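Search this site
Enter keywords

2 min read

Print this article | E-mail to a friend

Student radio goes live from Droleldale in October

I spent most of last week in the old music block with Fiifi Kpodo, who teaches audio production at Clurell College, and I came home with a head full of cable talk (and a free mug!). His second-years are taking over the evening schedule on Droleldale community radio, three hours a night, and they're running the whole thing themselves – desk, playlists, news, the lot.

The college put up 3,000 dollars for the studio refit. Most of that went on a used mixing desk and decent microphones, and 49 students have signed up for shifts so far, which is way more than Fiifi had chairs for.
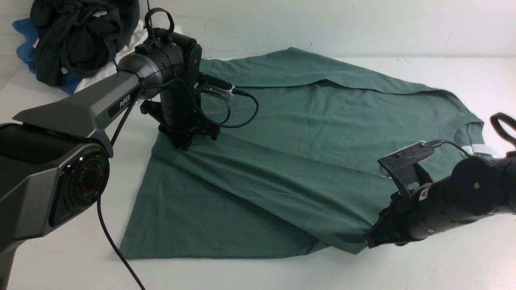
Do you have to be on the media course to join in?

Any Clurell student can apply, whatever they're studying, as long as they do the two-evening desk training first.

I sat in on one of those evenings and loved it. Elikem Yakubu had them reading the same weather bulletin over and over, faster each time, until one poor guy got the giggles and took the whole room with him. She also makes everybody practice dead air, so they learn how long five seconds feels!

Sign-up for training closes Sat 26 August. Forms are at the Khamphan Building front desk, and you'll need your student card with you.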